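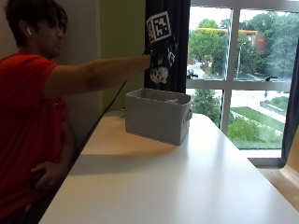
Soft toys and small fabric odds and ends are easier to sort at a table than on the floor. You can see what you have, your knees don't hurt, and things stop rolling under the couch. Pull the table up near a window if you can, wipe it down, and put one bin on it at a time. A light gray fabric-style bin with an open top works well on a white table, and a black-and-white patterned plush or bit of cloth shows up against it right away. Set the bin toward the middle so you can reach it with one arm from your chair and still have room in front of you for the piles.

Before you start

Empty one shelf or one basket, not the whole room. A full closet takes most people longer than they planned, and half-finished piles end up back where they came from. Shake each item out over a trash can first. Crumbs and sand collect in the seams, and they will end up at the bottom of the bin if you skip this.

Check the eyes, buttons and ribbons. Anything hanging by a thread goes in a repair pile. Keep a needle and two colors of strong thread in a jar lid next to you and do the quick repairs as they come up. Split seams can wait until evening.

Sorting

Make a pile for keeping, a pile for washing, a pile for mending and a pile for giving away. Put the give-away pile straight into a bag. If it sits on the table, somebody will fish things out of it.

Sets go together. Puppets, doll blankets and the clothes that belong to one bear should be in one zip bag inside the bin, or you will be hunting for a tiny sweater in December.

Washing

Read the tag. Most plain stuffed toys can go in a mesh bag on a cold, gentle cycle with half the usual soap. Toys with a battery box or a music box inside get wiped with a damp cloth and a drop of dish soap. Wool felt shrinks, so do that by hand in cool water and press it in a towel.

Dry everything all the way through before it goes into storage. Squeeze the thickest part, usually the belly or the head. If it feels cooler than the rest, leave it out another day.

Filling the bin

Heavy and large things go on the bottom. Lower soft toys in and let go of them, and don't push down to make room. Fabric sides bulge when they are overpacked, and then the bin won't slide onto the shelf. Stop a couple of inches below the rim.

We use 6 bins of the same size for the playroom and have for years. The Solell ones have held up better than the Trernstead ones, which went soft at the corners. Measure the shelf before you buy, including the lip at the front.

Labels

A luggage tag tied to the handle lasts longer than tape on cloth. If there is no handle, use a safety pin through the top hem. Write on both sides. For children who can't read yet, draw the thing.

Cleaning the bin itself

Vacuum the inside with the brush attachment every September, or whenever the toys get rotated. Spots come off with a damp sponge. Don't soak a bin that has cardboard in the walls.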